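Hedgehogs gone from the river side of Rendasbridge?

Board: Local Wildlife > Mammals
Thread started by hsrour_garden

hsrour_garden
Good evening to all. I am writing because I did not see one hedgehog in my garden this year. We live on the river side, behind the old Karo bakery, and before we had them every night from April. My neighbor says the same. The survey of the county had 41 records for our side last year and now I am told it is very few. Does somebody know if it is the new fences, or the cars, or the dry spring? I would like to do something before the autumn.
Hala Srour

mossbank
Fences, in my opinion. The new houses on Woldemariam Road have concrete boards at the bottom and not one hole in them. A hedgehog needs to walk far in one night and it can't if each garden is a closed box.

Lensa_A
I agree with the fences but I would not forget the slug pellets. Also please, if you put food, use meaty cat food and a bowl of water. No milk and no bread. Fruit is not needed either, they are insect eaters, although many picture books show it differently.

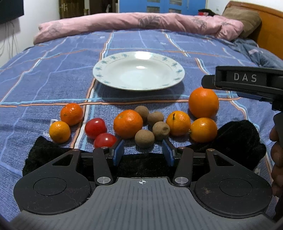 Rendasbridge, July

I copy here my notes from the night walk, for those who asked me by message. We were out from ten in the evening until one, along the canal path and back through the allotments. We found two adults near the compost heaps and fresh droppings under the hedge of the school. On the river side we found nothing, but the grass was very high there and I would not say that they are gone. One night is a small sample.
Lensa Alemayehu

old_badger_ken
With respect, the word nobody wants to say is badgers. There is a sett above the quarry and it has grown every year. Badgers eat hedgehogs and they eat the same worms. You can cut holes in every fence in town and it will not help.

mossbank
Ken, badgers and hedgehogs lived in the same valley for a very long time. When there is enough cover and enough food, both stay. The hedges were taken out when the road was made wider, and this is when my own visitors stopped.

old_badger_ken
My visitors stopped before the road. I keep a diary.

hsrour_garden
Thank you for the answers, also to Ken. I have bought a Terkix trail camera, second hand, and it made 3322 pictures in the first week. Almost all of them are the cat from next door and a branch that moves. Is there a setting for this?

Lensa_A
Put it lower, and cut the branch :) Mine stands about 20 cm from the ground. Turn the sensitivity to medium. 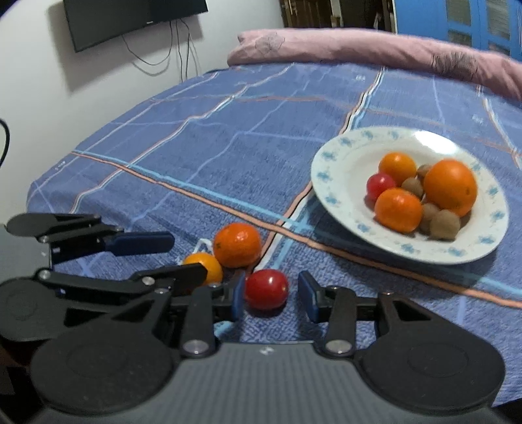
Trail cameras are useful, but a footprint tunnel is cheaper and in my experience it is better for a beginner. You need a plastic tunnel, two strips of ink made from charcoal powder and vegetable oil, and white paper at both ends. The food goes in the middle in a shallow dish, which should not be deeper than a small red tomato or plum like the one in the photo, or the animal will push it over and you get cat food on your paper. Check it each morning and write down also the nights with no prints. Leave it in the same place for five nights before you move it.

mossbank
Good explanation. I can lend two tunnels, they are in my shed. For the fence, the hole should be 13 cm on each side. I have a saw for wood but not for concrete boards.

old_badger_ken
I will put one tunnel at the quarry end, and if it shows hedgehogs I will write it here. I don't expect it.

hsrour_garden
That would be kind, Ken. I asked on my street on Saturday and four families agree to make a hole. One man does not want because of rats. I told him that a rat does not wait for my hole, but he was not convinced.

Lensa_A
Ask him again after he sees a print on the paper. Mossbank, can I take the second tunnel? I pass by your street after six.

mossbank
Yes, the side gate is open. Please close it after, the dog goes out.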